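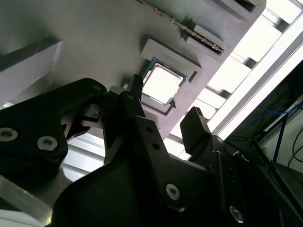 Shop Floor > Opinion > Equipment Planning

Budget for the Fixtures First

By Jairo Bedoya
September 17, 2022

Every equipment request I have reviewed in the past few years opens with the robot. The arm gets a page, the gripper gets a paragraph, and the fixtures get a line near the bottom marked "misc. tooling." I think that order should be reversed, and I think the people who sign the requests should send them back until it is.

I plan equipment purchases for Gruvolwood, which does board repair and small-batch assembly. In June we closed the books on a cell that handles processors and memory modules. The arm arrived on time and cost what the quote said. The fixtures went over by 40 percent. We had priced one plate. We ended up paying for several versions of it, because the holder for the processor had to be changed, then the slots for the memory had to be changed, and each change meant another round of drawing, making and trying.

None of that was bad luck. A processor is a flat square part with very little edge to hold. The holder has to keep it from sliding, and it also has to leave open space where the fingers come in. Those two needs pull against each other, and you settle the argument by making a fixture and trying it. A memory module standing on edge is its own problem. The slot can be too tight or too loose, and the difference is small. A supplier can't tell you the answer from a catalog. Somebody has to spend hours on it, and those hours belong in the budget.

We logged 225 hours on the cell between delivery and sign-off. Of those, 187 went to fixtures and fingertips. The rest covered everything else, including the safety paperwork and training. If I had been shown those numbers before the purchase, I would have asked for a cheaper arm and more bench time.

Meinrad Trummer, who runs purchasing at Utholm, disagrees with me. His view is that the arm is the asset. It stays on the books for years and can be moved to other work, while a fixture is good for one job and then goes on a shelf. He would rather overspend on the thing that lasts. I understand that, and for a plant that runs one part all year he may be right. We change parts often. For us the shelf of old fixtures is the real cost of owning the arm, and it keeps growing after the arm is paid off.

There is also the matter of who does the work. Our first plan assumed the integrator, Gonus, would hand over finished fixtures and leave. The contract covered 2 revisions. We used those up early and paid the hourly rate after that. The next contract should either price revisions one at a time, with a known figure for each, or pay to train one of our own people to make them. I lean toward training.

My proposal is simple. Put the part on the first page of the request. Say how it will be held, how it will be picked up and how many versions of the fixture you expect to make. Price those. Then choose the arm with what is left. Some requests will come out too expensive and won't be approved, and I can live with that. A few of ours should not have been approved either.

Recent in Opinion
Lease or Buy: What the Butkienė Line Cost Us
Spare Parts Belong in the First Quote
Training Hours Are Not Overhead
Reading an Integrator's Contract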